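About Istow

Hi, and thanks for clicking over here! I never know how long these pages are supposed to be, so I'll just tell you what we do and you can stop whenever you've had enough.

Istow is a small shop that sells bags for laundry, for travel and for all the soft stuff at home that never has a place to live. Mesh bags, mostly. I started it in July, a few years back, after a long stay in Bragança where I rented a top-floor apartment with a tiny washer and a clothesline out the window. I lost a lot of socks out that window. I also ruined a good sweater in that washer because the cheap bag I'd put it in came open halfway through, and I was mad enough about it to go home and learn to sew zippers. (My first ones were terrible. I still have them.)

The first batch was 200 bags, all one size, all white, and I thought they'd last me a year. They were gone in 11 weeks, mostly to people who wrote to ask if I had a bigger one. So then there was a bigger one, which we call the Jadora, and after that the Kultmont, meant for bedding and winter coats. Yes, I make up the names myself, and no, they don't mean anything. I like how they sound when I say them over the phone.

Most of what happens in our workroom is pretty quiet. We open bags, close bags, fold them, tug on the straps and run the zippers back and forth until somebody puts the radio on. White mesh everywhere, all day long!
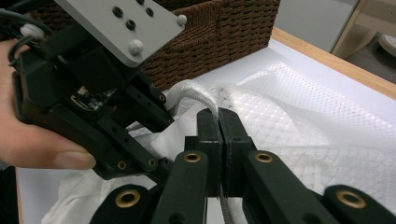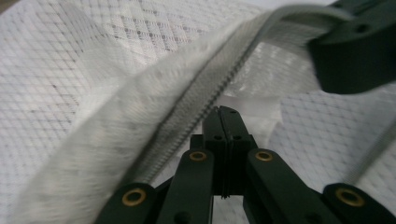 People ask me all the time why we stay with white. Dye costs more, for one thing, and I like being able to see a stain before it sets. I did try a navy one once and it looked great, but it turned a whole load of my own pillowcases a sort of sad blue, so that was the end of navy.

The zipper is where I get picky. I want it to run all the way to the end without me having to hold my breath, and I want the fabric next to it to stay out of the teeth. If you get one from us that snags, please write and tell me. I'll send you another one and you can keep the first for clothespins or onions or whatever you like. Last year we mailed out 789 orders, and I read every note that came back, even the grumpy ones. The grumpy ones are why the Jadora has a longer strap now.

We're still small. We work out of one long room with good light, a big table and shelves I keep promising to label. Orders go out most mornings, and if you're close by you can pick yours up and save the postage, just email first so one of us is around to let you in. We also do bigger orders for inns, swim teams, dorms and so on. For anything over 300 pieces, give us a month, and a little longer if you want your name sewn on.

What else? We fix zippers on our own bags for free, and on other people's bags if they're nice about it. We don't do gift wrap. There's a page on washing and drying under Care, and a size chart under Shop that I redid after a customer in Ohio told me the old one made no sense, and she was right.

Page updated March 3, 2015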